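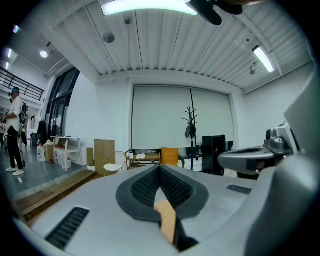
Rornomwood Long Room: Progress Report to the Drullura Fund

Report date: Tuesday, October 7, 2025
Grant stage: second report

Summary

The Long Room is open again and in daily use. Work on the ceiling, the lighting and the back wall is complete. Storage is partly complete. The floor repair by the side door has not started, and we are asking for a change to how that part of the grant is spent. Details are in the section on money.

We closed the room in July and planned to keep it closed for the whole month. It stayed closed 11 days longer than planned, mostly waiting on parts for the lights. Groups that had booked during that time were moved to the front room or given their deposits back. One group chose to meet elsewhere and has not rebooked.

Ceiling

The application described the ceiling as sound but dirty, with some rust marks near the beams. Once the contractor, Cruickshank, had a lift in the room, the rust was found to be on the surface only. The ribbed metal panels were washed down, the marks were sanded, and panels and beams were painted white. No panels had to be replaced. We had set money aside for replacement panels and most of it has been moved to lighting.

We looked again at the idea of a dropped ceiling, which your office raised after the first report. It would have made the room easier to heat. It would also have taken away height that the dance and badminton groups use, and it would have hidden the beams, which need to be inspected from time to time. The decision was to leave the metal ceiling open. The metal is noisy in heavy rain, and speakers have mentioned this to us. Some kind of sound treatment may be needed later, and we are not asking for it under this grant.

Lighting

The room now has two kinds of light. The long fluorescent lights stay in place for general use and have been cleaned, rewired where needed and fitted with new tubes. Smaller ceiling lights are used for evening events, when the long lights are too bright. The two sets are on separate switches by the main door.

The application asked for all the fluorescent fittings to be taken out. We did not do this. The fittings passed inspection, and replacing them would have meant new supports along the beams. We agree with the inspector that they should be replaced when they begin to fail, and we have put that in the maintenance plan. The supplier has told us that tubes of this type may become harder to get, so a box of 16 spares is kept in the store cupboard.

Users have been mostly positive about the lights. The sewing group likes the long lights and keeps them on even in the middle of the day. The film group uses only the small ones. A few people said that the switches were confusing, and we have put a label next to each.

There is still some hum from one of the long lights at the kitchen end. Cruickshank has been told and will look at it at the same visit as the door closer.

Back wall and screen

Before the work, the back wall was a patchwork of paint colors and old noticeboard holes. It has been filled, sanded and painted white.

The large roller screen is up and covers most of the wall. It comes down almost to the floor. This was the item that user groups asked for most often when we did the original survey, and it has been used more than we expected. Besides film evenings, it has been pulled down for a training day, a quiz and a slide talk on local rivers. The after-school group uses it as a plain background for plays.

Our one concern with the screen is that people leave it down. When it is down, it is easy to knock with chairs and tables, and the lower part will not stay clean for long. We have asked groups to roll it up at the end of a booking, and this has been added to the closing checklist. Compliance is mixed. We considered a guard rail in front of the screen, but it would be in the way of the people using it.

The screen is operated by hand. A motor was quoted for and was more than the budget allowed. It can be added later without replacing the screen.

Coats, bags and storage

The old hooks along the back wall had to come down to make space for the screen. This left nowhere to hang coats, and in the first weeks after reopening people put coats and bags on the tables or on the floor along the wall. We bought a black metal coat rack with branching hooks for the room. It stands in front of the screen most of the time, as that is where people put it. For film evenings it has to be carried to the other side of the room. It is light enough for one person to do this.

One rack is not enough in winter. The entrance hall has a bare wall next to the notice board, and our plan is to put a row of hooks there, so that wet coats stay out of the room. The hooks have been ordered from the Renia range, which matches the shelf brackets already used in the store cupboard. They will be paid for from our own funds.

The store cupboard itself is about half done. The old shelves were taken out in July and the walls painted. New shelves are up on the left side. The right side is waiting on a decision about the folding tables, which are stored there now on their ends and take up more room than they should. A rolling table cart would solve the problem if it fits through the cupboard door. We are borrowing one from another hall to try it before buying.

Lost property has gone up since the room reopened, mainly bags and scarves. Items are kept in the office for a month and then given away. A notice about this is on the door.

Floor

The floor by the side door is worn and slightly raised along one join. It was due to be repaired in the closure period. When the lighting parts came late, Cruickshank moved its floor crew to another job, and we could not agree on a new date before the room was due to reopen.

The raised join has been taped and marked. The side door is being used only as an emergency exit until the repair is done, and everyone comes in through the main door. We check the tape as part of the weekly walk-round and replace it when it lifts.

The repair needs the room closed for 2 full days, with no heavy use the day after. The best time for this is the winter break, when there are few bookings. We have asked for a written date.

Use of the room

Since the room reopened, 1182 people have signed in at the main door. This is a count of visits, so people who come every week are counted each time. It does not include the after-school group, which keeps its own register, or people who walk past the sign-in book, and there are a fair number of those.

Morning bookings are close to full. Afternoons are steady. Evenings are better than last year, and most of the increase comes from talks and film showings that need the screen. Weekends are slower than we would like. We have not raised the hourly rate and do not plan to before the floor is finished.

Feedback cards were left by the door for users to fill in. The most common comments were that the room looks brighter, that it is cold first thing in the morning and that there should be more places to put coats. There were also complaints about echo, mainly from groups with small numbers in a large room. The cold is a heating matter and is outside this grant, but we are now turning the heaters on earlier on weekdays to see if it helps.

Money

Spending on the ceiling was under budget. Spending on lighting was over, by less than the amount saved on the ceiling. The screen came in at the quoted price. The coat rack was paid for from the small items line. Invoices and the full budget sheet are attached separately.

We are asking for the following changes:

The floor repair money to be carried over past the end of the current grant period, so that the work can be done in the winter break.

The remainder of the ceiling line to be used toward the table cart and the second half of the cupboard shelving.

We are not asking for any new money. If the second change is not approved, the shelving will still go ahead, but later and in stages.

Problems and risks

The main risk is a further delay to the floor. If the winter date is missed, the next quiet period is in late spring, and the side door would stay out of general use until then. A second contractor has been asked to quote in case it is needed.

The door closer on the main door is slow to shut and lets in cold air. It is under warranty.

Paint has already been marked in places by chair backs. We kept the leftover paint and will touch up the walls when the floor is done — there is little sense in doing it before.

Next steps

Get a written date for the floor repair and tell affected groups.

Try the borrowed table cart and decide on the cupboard layout.

Put up the coat hooks in the entrance hall.

Have the humming light and the door closer seen to.

Repeat the feedback cards once the heaters have been on the new timing for a few weeks.

The final report will follow when the floor is complete. If your office would like to visit before then, mornings are busiest and early afternoon is the easiest time to see the room with the long lights and the evening lights both switched on. Please call the office ahead so that we can make sure a group is not in the middle of a session.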